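Ticket: Hand gripper, Grarnside bench, fingers not closing evenly
Opened by: Ulla Moen
Assigned to: Maeve Dunne
Status: open, waiting on parts

Ulla, 9:10
Gripper on the sweeping task is slipping on the brush handle. When I squeeze, the right finger gets there first and pushes the brush over before the left one touches. Started after we swapped the left outer link in April. Unit has done 3000 cycles on the counter. Beans are the usual mix, red and small green. Board is the white one.

Maeve, 9:35
Can you send the fingers open over the brush, before you close? Also check that both pad screws on each side are tight.

Ulla, 9:50

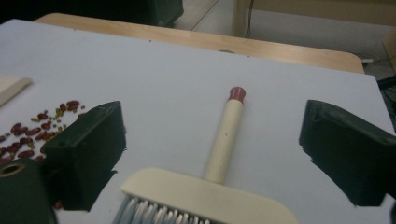 Fingers open, brush between them, beans to the left.

Pad screws were tight on the right. Top one on the left took a quarter turn. Tried again, same thing, maybe a little better.

Maeve, 10:05
OK, so it isn't the pads. Take the load off and wiggle each link arm by hand at the bushing. Any side play you can feel is too much. Do the outer left first. The spare links from Coughlan came in 2 batches and the first batch was reamed oversize.

Ulla, 10:40
Outer left has play. The other three feel fine. I put a strip of tape around the pin as a stopgap and closed on the handle at mid-height, straight up and down.

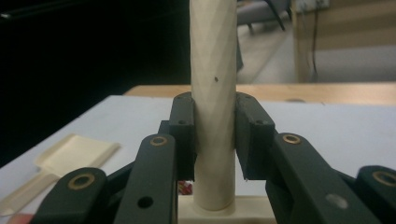 With the tape in, both sides meet the handle together and I can lift without it turning. I did 4 lifts. On the last one I could feel the play coming back, so the tape won't last the afternoon.

Maeve, 11:00
Don't run it on tape. Park it and use the Drornel unit for the rest of the shift. I've ordered 2 links from the second batch and a new pin. Clostent has bushings in stock if the old one won't press out clean. When the parts arrive, fit the link dry, check for play, then put the pin clip on.

Ulla, 11:10
Parked and tagged. Leaving this open until the new link is in.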